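Subject: Re: Draft 3 of the kitchen arm working rules – comments please
List: Ulten shared automation list
Date: 15th September

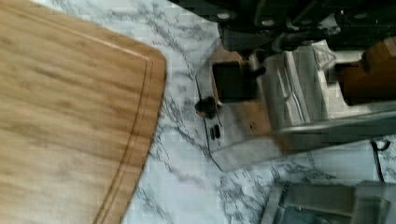
Thanks to everyone who sent comments on draft 2. I have been through all of them and most are now in the text. A few need more discussion, and I would like to settle those on the list before the October meeting so that we can spend the meeting on the training sheet.

I'll answer the longest message first, from our colleagues at Jemport, as it covers most of the open points. Their text is marked with > and my replies are underneath.

> Section 2 says the worktop must be "clear" before the arm is
> enabled. We can't work to that. The whole point of our setup
> is that there are boards and utensils out. Can it say which
> things are allowed?

Agreed, "clear" was the wrong word. It came over from the bench rules we wrote for the parts-sorting cell, where the table is bare at the start of each run. Draft 3 now says:

2.1 Before the arm is enabled, the operator checks that only items listed on the task card are within reach of the arm.

2.2 Chopping boards and anything else the gripper may press down on must lie flat and must not rock when pushed by hand at each corner.

2.3 Knives, graters and glass are kept out of reach of the arm unless the task card names them and a second person is present.

The corner test in 2.2 was suggested by the Zimar site. They had a board with a slight warp, and the fingers came down on the high side and tipped it. No harm done, but the run was lost and they spent the afternoon checking the wrist. A juice groove is fine as long as the task doesn't need the fingers to rest in it. If it does, put that on the card.

> We don't understand the bit about hard stone surfaces. Is this
> about damage to the worktop or damage to the gripper?

Both, though mainly the gripper. Steel fingers on a hard worktop have very little give, so a height error of a few millimetres goes straight into the finger mounts. The rule asks for a height check at the start of each session and again after anything on the worktop has been moved or swapped. It also asks for the downward force limit to be set for the hardest surface in reach, which will usually be the worktop itself. Please don't set it for the board and then reach past the edge of the board. We have done this ourselves at Ulten and it is an easy mistake to make.

There was a separate question about patterned surfaces and wrist cameras. Strong veining can confuse an edge finder, and a bright worktop can wash out under downlights. I have put a line in the notes asking people to test the camera on the real surface with the real lights on, at the time of day they mean to work. I don't think it should be a rule, as not every site uses the wrist view for positioning.

> Section 4, cables. You ask for "no loose cable below the wrist".
> On most grippers this is impossible. There has to be some slack
> or the joint can't turn.

Fair point, and three other sites said the same. The new wording is:

4.1 Any cable at the wrist has enough slack for the full turn of the joint and no more.

4.2 Slack is tied or clipped so that it cannot catch on the fingers, on the item held, or on anything standing on the worktop.

4.3 The operator moves the wrist slowly through its full range and watches the cable before the first run of the day, and after any change of gripper.

I would ask people to take 4.3 seriously. A loop that sits well away from the worktop at the parked height may be lying on it when the arm is low. Look at it in the lowest position the task uses.

> Who decides when a gripper needs to be opened up and cleaned?
> The draft only says "regularly".

Draft 3 says every 2,000 grips or at the end of each working week, whichever comes first. The figure is the one Mägi have used on their own arms and they are happy with it. If you handle food, the outside of the fingers and any plate that faces the worktop are wiped down at the end of every session as well. Open brackets collect crumbs and grease, so look inside with a torch. Bolt heads are checked at the same time. We suggest a paint mark across each head and the plate next to it, so that a bolt which has turned will show.

One caution from our side – do not use a spray cleaner near the wrist. Put the cleaner on the cloth.

> We would like a rule on handing things over. At the moment
> our people reach in and take the item out of the fingers.

I left this out of draft 2 because I thought the general stop rule covered it. It clearly doesn't, so there is a new section 6. In short, nobody takes an item from the gripper while the arm is enabled. The arm puts the item down, moves back to its parked position, and the operator then picks it up. If the item is stuck, the arm is stopped first and the fingers are opened by hand or by the release. This is slower and some of you will not like it. I am willing to look at a handover rule for force-limited arms later on, but I don't want to hold up the rest of the document for it.

Still open:

Section 3, whether the task card has to be on paper. Zimar want paper, Jemport want a screen. I have no strong view as long as it can be read from the stop button.

Section 5, how long run logs are kept. The draft says 31 days. Mägi have asked for longer where a stop was pressed. Please say what you could manage.

Section 7, training. Only the headings are in so far. If your site already has a sheet for new operators, please send me a copy, even if it is rough.

Please reply on the list, not to me alone, and quote the section number. If you want different wording, write out the wording you want. Comments such as "needs tightening up" are hard to act on.

Draft 3 is in the usual folder, with the changes from draft 2 marked in the margin.

Rules editor, Ulten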